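Flattening a curled woodblock print before framing

Last updated May 2, 2024
2 min read

I have an oban-size actor print on thin mulberry paper, bought unframed from a dealer in Milledon. It was stored rolled in a tube and has a strong curl along the long side, plus one vertical center fold. No backing, no visible tape or hinge remains. The red has faded but the blue looks strong, and there is light blind embossing on the collar of the robe. I want it flat enough to hinge into a window mat. Can I do this at home without damp treatment, and will weight alone take out the fold? Kitchen and living area are one open room, so humidity varies through the day.

Pestula

Weight alone will relax the curl. It will probably not remove the fold.

Put the print face up between two sheets of unbuffered, acid-free blotter, with a sheet of smooth polyester web on each side of the paper. Lay a rigid board on top and add even weight. Keep the load light. Heavy pressure will crush the embossing, and embossing does not come back. Leave it for two weeks and check it once at the halfway point.

Do not mist it. Many early blues and purples are water sensitive, and a fine spray is enough to move them. Choose a spot on an inside wall, away from the stove and the refrigerator.
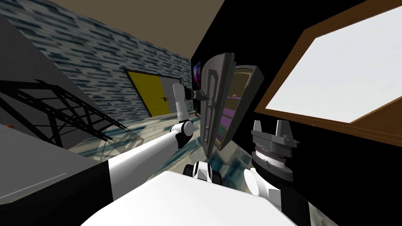
Refrigerator with its gray door open.

If the curl returns within a day of taking the weight off, the paper needs controlled humidification. That is bench work for a paper conservator. The same applies to the center fold if it bothers you, though a soft fold under a mat is normal for prints of this type and has little effect on value.

Evangelia Kalogeropoulos

just iron it on low with a towel over it. did this with a poster and it came out fine

Camley

Please disregard the iron. Dry heat sets creases and can discolor the sheet, and a modern poster is a different kind of paper.

One addition to the first reply. Before pressing, look at the back under raking light for thinned areas and old wormhole repairs. Repairs made with starch paste can shift if the paper takes up moisture from the room. For mounting, use two small hinges of Japanese paper along the top edge only, with wheat starch paste, and leave the other three sides free so the sheet can expand. Do not use self-adhesive tape, including tape sold as archival.

Tsoukalas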